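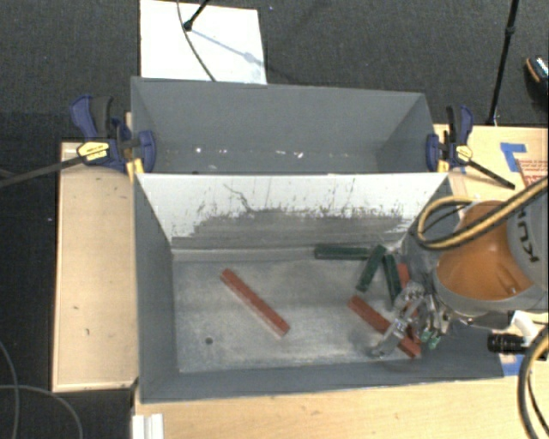 长条积木的存放办法从十二月起改了，这一期把新办法从头写一遍，借过箱子的和准备来借的都请看一下。过去长条和方块、拱形、圆柱放在同一种布袋里，袋口一扎，挂在架子边上。长条在袋里横不下来，竖着又顶住袋口，往外拿的时候总要先倒出一地别的东西。现在长条单独放灰色长方箱，红的和深绿的放在一起，不按颜色分箱，拿的时候从上面往下看，哪根压着哪根一目了然。箱子不是新的，箱底有磨花的地方，还带一个小圆孔，不影响装积木。

先说为什么不按颜色分。整理开始的时候，我们试过一箱红、一箱绿，标签也写好了。试用期间借出去的箱子，还回来时颜色基本都混了，值班的人每次要重新挑一遍。使用的人搭东西也很少只用一种颜色，搭围墙的、搭轨道的、做长短比较的，多半两种颜色都要。Karla Villaseñor 提出，分类应当跟着使用的人走，长条就是长条，颜色留给桌上的人自己去分。试下来省事不少，就这样定了。原来写着颜色的标签已经撕掉，如果在哪只箱子上还看到残留的半张，请告诉值班的人，或者自己撕了也行。

箱子在架上的位置。进门右手边的 Clumex 架子，从下往上，最下面一层放长条，第二层放方块和半方块，第三层放拱形和三角，最上面一层放圆柱和零散的小件。长条箱最重，所以在最下面。箱子放进去时短边朝外，标签朝外，箱子和箱子之间不要再塞东西。以前有人把搭建图纸卷起来插在缝里，抽箱子的时候就一起带出来，折坏了好几张。图纸现在统一放在窗边的抽屉里，抽屉没有锁，用完放回原来的夹子。

全套外借积木一共914块，这个数字是这次整理时清出来的，登记表上已经改过来。以前表上的数字是多年前抄下来的，中间补过、丢过、换过，没有人对得上。今后以914为准，补进新的或者报损旧的，都在同一张表上加减，写明日期和经手人。报损的积木不要直接扔，放进柜台下面那只写着“待看”的纸盒，先看能不能磨一磨再用。边角起毛的多数可以修，裂开的就不再外借了。

【借箱】

借箱的流程没有大变。在 Clista 借用台登记，写清楚要哪一类，借几箱，什么时候用完。一次最多借4箱，借期25天，到期可以续一次，续借打电话或者当面说都可以。发电子邮件也行，不过邮箱不是每天有人看，临近到期才发的请再补一个电话。

借出前，借的人和值班的人一起把箱子打开看一眼，不需要逐块点数。看的是三样：有没有明显损坏的，有没有混进别类的，箱子本身的边沿有没有豁口。看完在登记表上两个人各签一个名字。以前只有值班的人签，还回来发现问题时说不清是什么时候的事，两边都尴尬。

搬箱子请用双手托底。长条装得满的时候，只抓一侧边沿，箱子会歪，积木往一头滑，再想扶正就费力了。带小推车来的，箱子可以叠放，叠两层为限，上面那层要放轻的。没有推车的可以借一辆，放在楼梯旁边，用完推回来，轮子上的泥麻烦擦一下。

从 Petrauskas 那边的侧门出去比较近，门口没有台阶，推车可以直接走。侧门下午5点以后从里面锁上，过了时间就走正门。正门有一道门槛，推车过去要抬一下前轮，不要硬撞，上次有一箱圆柱就是在那里翻的，滚得走廊里到处都是。

【还箱】

还箱时，长条平放在箱底，方向不作要求。早先的说明上写过“请将长条同向排列，码齐”，这一条取消。码齐当然好看，也省地方，可是花时间，小孩子用完收拾的时候往往码到一半就不想干了，最后还是大人接着做。现在只要求都在箱里，不高出箱沿，盖得上盖布。愿意码齐的照旧码齐，没有意见。

下面几件事还是要请大家留意：

一、不要把别类的积木顺手丢进长条箱。半方块最容易混进去，落在长条下面看不见，等到下一家打开才发现。

二、不要往箱里放纸巾、橡皮泥、贴纸。橡皮泥干了以后粘在角上，要用木片一点一点刮。

三、积木弄湿了请先擦干再收，擦不干的摊开晾着，晚一天还没有关系，打个招呼就行。

四、积木上画了铅笔印的，不用擦，还的时候说一声。圆珠笔和水彩笔的印子请先用湿布试一试，试不掉也不要用砂纸，留给我们处理。

五、找不到的，写在登记表备注栏里。少一两根不收费，也不用去买了来赔。外面买的尺寸对不上，混进去反而难办，去年就有一根短了一截的，搭桥的时候怎么都搭不平，找了很久才知道毛病在它身上。

箱子还回来以后，值班的人会放到架子旁边的长桌上，等看过了再上架。长桌上的箱子请不要直接借走，哪怕看起来是齐的。如果急用，请跟值班的人说，当场看一遍就可以办。

【标签】

标签改用 Nivum 的那一种，白底黑字，背胶，贴在短边中间偏上的位置。上面只写类别和箱号，不再写块数。写块数的本意是方便核对，结果每次补进或者抽走几块，标签就得重写，时间一长谁也不信那个数字。块数只记在登记表上。

箱号用黑色油性笔写，写完晾一会儿再贴。旧标签撕下来以后会留一层胶，用温水泡过的抹布捂几分钟，再用指甲或者旧卡片推，大部分推得掉。有两只箱子上的胶年头太长，推不干净，新标签就直接盖在上面了，边上有点翘，请不要顺手去抠。

有家长问过，能不能在标签上画图，给还不识字的孩子看。这个建议很好，已经画了一版样子，长条画一根横条，方块画一个方格，拱形照着轮廓描。圆柱不太好画，从上面看是圆，从侧面看是长方，孩子们猜什么的都有。哪位手巧的愿意帮着改一改，请到借用台留个名字。画好以后先贴长条和方块两类，其他的再说。

【清洁】

长条每次还回来都用拧干的布擦一遍，不泡水。灰箱先倒空，把角落里的碎屑刷出来，再用湿布擦箱底和四壁。箱底的磨痕擦不掉，是用久了的样子，不必费力气。擦过的箱子口朝下晾在架子顶上，干透再装。冬天窗户关着，干得慢，晾过一夜比较稳妥。

刷子和抹布挂在水池左边的钩子上，蓝色的布擦积木，黄色的布擦箱子和架子，请不要换着用。布旧了从水池下面的抽屉里拿新的，抽屉里剩得不多的时候写在墙上的单子上，Karla 每个月底照单子去买。

架子的横档上也容易积灰，尤其是最下面一层的后侧，要把箱子全拖出来才擦得到。这次整理时擦出来不少东西，有发夹、硬币、一只小手套，还有几根早就报了丢失的绿色长条。手套和发夹放在借用台的玻璃罐旁边，丢了的人可以来认。硬币放进了买茶叶的罐子。

【几种用法】

最近来借长条的人比以前多，问得最多的是给多大的孩子用、怎么玩。这里写几个借过的人讲的办法，供参考。

比长短。拿几根长条和几块方块，让孩子看一根长条抵得上几块方块。不必一开始就给答案，摆歪了、中间留了缝，也由他先摆着，过一会儿再一起把缝推紧看看。

搭井字。两根平行放，上面再横着放两根，一层一层往上。颜色可以一层红一层绿，也可以乱着来。搭得高了会晃，地毯上比桌面上晃得厉害，最好在硬一些的地面上玩。

铺路。长条首尾相接，从房间一头铺到另一头，小车在旁边开。转弯的地方长条接不过去，孩子们自己会想办法，有的斜着放，有的拿三角块去垫。铺完不急着收，第二天接着铺也可以，借期本来就不短。

抽条。把长条随便堆成一堆，轮流往外抽，别的不动算成功。这个玩法大人也喜欢，晚上活动结束以后，几个来帮忙收拾的人常常玩上一阵，箱子收得就更晚了。堆的时候松散些，斜着搭在一起的最难抽。

有一位幼儿班的老师提到，收拾本身也可以当成一个环节：先让孩子找出所有的长条，再找方块，最后剩下的是什么就放什么箱。她班上这样做了一段时间，还箱时混类的情况少多了。她们还的那几箱，我们看的时候确实省力。

【还没有解决的】

盖布不够。原来的布是按布袋的数目裁的，换成箱子以后尺寸也不合适，现在有几只箱子盖的是旧桌布。家里有厚一点的棉布、不再用的窗帘，可以拿来，颜色不限，最好先洗过。缝边由我们来做。

第二层架子的一块隔板有些弯，方块箱压在上面久了，中间往下沉。已经把重的往两头挪，暂时没有问题，还在等换板子。请不要在第二层再加放别的东西，尤其是书。

拱形那一类眼下缺得比较多，来借的人常常借不满一箱。要是家里翻出从前借过没有还全的，什么时候送来都行，放在借用台上就好，不必登记，也不会问是哪一年的事。

登记表的旧本子已经收进柜子，需要查以前记录的，请找 Karla Villaseñor。新本子在借用台右边，封面是绿色的，笔用绳子拴着，请不要解下来。

栏目：通讯 > 外借室 > 整理与存放

首页　借用　还箱　物品目录　通讯　联系我们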